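Briniris Stusent Hand-Held Gripper
User Guide, Section 4: Your First Table Task

Applies to kits shipped with Mabula 14 and later. Text revised 1 Nov 2023.

By now the fingers are on, the battery is charged and the camera on top of the grip is talking to Mabula. Good! This is the section most people skip ahead to, and we don't blame them. Picking things up with the Stusent is fun, and after a few tries your hand stops noticing it is holding a tool at all.

You will lay out a small sorting job, record yourself doing it, check the recordings and send them off for training. Set aside an afternoon for the first one. The second goes much faster.

If you haven't finished the finger alignment in Section 3, go back and do that first. A crooked finger will show up in every single recording and you can't fix it afterward.

4.1 What you need

Stusent grip with both standard fingers fitted
Wrist strap
Phone or laptop running Mabula, on the same network as the grip
A clear tabletop you can reach across while standing
A handful of eating and cooking utensils in mixed materials
Two or more containers that stay upright when bumped
A soft cloth for the lens

We suggest utensils because everybody has them, and because they are harder than they look. A spoon handle lying flat gives the fingers very little to grab. Once you can lift one cleanly, cups and boxes feel like a vacation.

CAUTION: Use nothing with a sharp edge. No knives, no peelers, no graters, no skewers. Your other hand will drift into the work area sooner or later.

CAUTION: The fingers close with enough force to pinch skin. Keep the trigger lock on whenever you pass the grip to someone else.

4.2 Setting up the table

1. Clear the table and wipe it dry. A plain surface is easiest for a first task – patterned cloths can wait until your second or third.

2. Switch on the room lights and close any blinds that let in direct sun. Soft, even light is what you want. Faint shadows under the objects are fine.

3. Stand the containers along the back of the table. Metal tins work well. If the lids come off, take them off now and put them away somewhere else.

4. Lay the utensils between you and the containers. Leave open space in the middle so you can bring the fingers down without knocking anything.

5. Mix the angles. Put one piece sideways, another on the diagonal, a couple close together. Real tables are messy and your robot will thank you for the practice.

6. Open Mabula and tap Preview. Hold the grip over the table at your usual working height and look at the live view. Both finger tips should be visible at the bottom corners or along the sides of the view. If only one shows, the camera mount has slipped. See 3.6.

Note: The containers don't all have to fit in the preview. The camera moves with your hand, so things slide in and out of view the whole time you work. What matters is that the piece you are about to grab stays visible until the fingers close.

Note: Shiny objects are welcome. Stainless handles and painted tins throw reflections that move as you move, and a model trained only on dull plastic tends to get lost the first time it meets a real kitchen. We put brushed steel in our own practice sets and are very glad we did.

4.3 Naming the task

1. In Mabula, tap New Task.

2. Type a short name. Use the same one across sessions, spelled the same way.

3. Type the instruction as you would say it to a person: "Put the metal utensils in the tin." Keep it to one sentence. If you find yourself writing "and then," make two tasks.

4. Choose a template. For this section, pick Litton. It comes with the grip force and recording length already set for light household objects, and it is the one we use ourselves for anything that lives in a kitchen drawer.

5. Leave the sample count at 28. You can raise it later.

4.4 Recording

1. Put on the wrist strap.

2. Hold the grip at the start position, a comfortable distance above the front edge of the table, fingers open.

3. Press the side button once. The light turns blue and the grip buzzes.

4. Move to the first utensil. Go at the speed you would use to hand somebody a full cup of coffee.

5. Bring the open fingers down on either side of the handle. Line up the finger pads with the handle before you squeeze, not during.

6. Squeeze the trigger all the way and hold it.

7. Lift, carry the piece over the container, lower it and release. Please don't drop it in from a height. The clatter is satisfying but the robot will learn it.

8. Return to the start position with the fingers open.

9. Press the side button again. The light turns white and Mabula adds the recording to your list.

10. Put the utensil back on the table in a new place and start over.

If you miss a grab, don't stop the recording right away. Open the fingers, back off a little and try again. A calm second attempt is one of the most useful things you can record, and the Litton template keeps up to one retry per sample. If the second try misses too, stop and delete it. 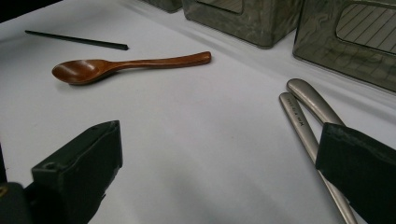 Faraji Kirui wrote to us that the two-handles-together layout was where it finally clicked: going slower and coming in along the line of the handles made the difference, and after switching to that approach the share of kept recordings went up in every batch. Faraji also asked for a way to tag retries by hand. That one is on our list for the June release!

Handles lying close together, like the pair of metal ones at lower right, deserve a little patience. Try these in order:

1. Decide which handle you want before you start moving.

2. Turn your wrist so that the fingers will close across that handle and not along it.

3. Let one finger slide into the gap first. If there is no gap, nudge the near handle aside with the outside of a finger. Nudging is allowed. Keep it gentle.

4. Squeeze halfway, pause, then squeeze fully. The pause lets you see in the preview whether you have one handle or both.

5. If you have both, open the fingers and let them settle. Don't shake one loose.

Chopsticks and other thin, tapered pieces are the next step up. Aim for the thicker part and keep the fingers level with the table. Wooden spoons are the friendliest of the lot – take them by the handle, a little way back from the bowl, and they come right up. If the wood is lacquered, check that the rubber pads are clean, or the handle may turn in the grip while you carry it.

CAUTION: Don't press the finger tips hard into the table. The tips are meant to touch lightly and glide. Pressing bends the finger carrier over time, and that is not covered by the pad replacement plan.

4.5 Checking what you recorded

Mabula sorts your samples into Keep, Look Again and Discard as they come in. It is pretty good at this, but take a few minutes to go through the Look Again pile yourself. You will learn more about your own technique there than from anything in this guide.

1. Open the task and tap Look Again.

2. Play each sample at double speed.

3. Keep it if the piece ends up in the right container and your free hand never crosses the view.

4. Discard it if the lens was blocked, the lighting changed partway through, or you put the piece down and picked it up somewhere else for no reason.

5. When the Keep pile reaches at least 21, the Train button turns green.

With fewer than that you can still tap Train, and Mabula will let you after a warning. We have done it ourselves on impatient days. The results were shaky, with a lot of hovering over the spoon.

4.6 Sending to training

1. Plug in the grip. Upload pauses if the battery drops too low.

2. Tap Train, then choose your robot arm from the list. If yours isn't there, choose Generic Parallel Gripper.

3. Confirm the finger type. Standard fingers are black and have a round screw hole on the upper face.

4. Leave Mabula open until the upload bar disappears. After that you can close it and go do something else.

5. You will get a message when the model is ready to load. Continue with Section 5 for the first run on the arm.

4.7 If something goes wrong

The light blinks orange when I press the side button.
The grip has lost its position. Set it flat on the table, wait for the buzz and try again. Plain walls and bare tables can cause this. Putting a poster or a patterned box in the background usually cures it.

Error 13 during upload.
The clock on the phone and the clock in the grip don't agree. Restart both.

The view is hazy.
Clean the lens with the soft cloth. If it is still hazy, look for a thumbprint on the inside of the lens cap.

Pieces slip out when I lift them.
Check that the trigger is going all the way in. Then wipe the pads with a damp cloth and let them dry. Pads wear smooth with heavy use and can be swapped in a minute with the small driver in the lid pocket.

My arm gets tired.
Stop and rest! Tired samples wobble. Several short sessions give you better data than one long one, and you can leave a task half finished in Mabula for as long as you like.

The samples look fine but most land in Discard.
Open the task settings and check the template. Litton expects light objects and gentle movements. If you have moved on to pots or full jars, copy the task and pick a heavier template from the list in Appendix B.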